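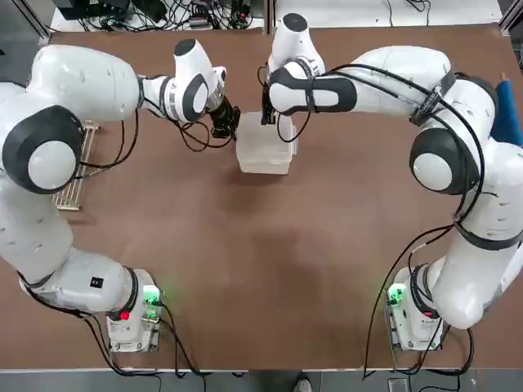
Derden Freezer & Pantry Box, 2 quart

Back in stock as of March. Same box, new lid. The old lid is discontinued and no, it doesn't fit the new base, please stop ordering spares for it. If you have the old base, keep the old lid, thats all we can offer.

Frosted body, not clear. You can tell soup from rice but don't expect to read a label through it. Write on the side with a grease pencil or use tape.

Item no. 611
Holds: 2 quarts to the fill line
Sold as: singles or case of 12
Lid: snap on, four sides
Freezer: yes
Microwave: base only, lid OFF
Dishwasher: top rack
Oven: no

Leave room at the top if you're freezing liquids. The fill line is there for a reason. Most of the cracked boxes we get back were filled to the rim with stock and frozen solid. We don't replace those.

Stacking - they nest when empty, stack when lidded. Four high is fine on a shelf, more than that gets wobbly unless the bottom ones are full. Will stack with the older Kamata boxes but not lock to them.

Tomato sauce will stain. Every box this type stains. Baking soda paste overnight gets most of it out, sun on a windowsill gets a bit more. Do not use scouring pads, the finish goes shiny in patches and then food sticks.
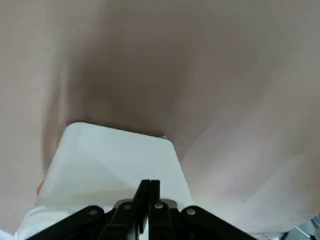 Lid smell: new lids have a slight smell out of the bag. Wash in warm water, leave open a day. If it's still there after a week email us and we'll swap it.

Shipping: small orders go out from Isville, usually next morning if you get it in before noon. Cases ship from the Skerthorpe warehouse and take longer, allow a week. Orders over 400 boxes need a quote first, use the trade form and put your delivery address in the notes becuase the form still doesn't have a field for it.

Returns: unused, in the bag, 30 days. Lids on their own can't be returned.

Also see: 1 quart box (item page being fixed), replacement lids for new base, grease pencils in black or red. The 4 quart is sold out - no date yet.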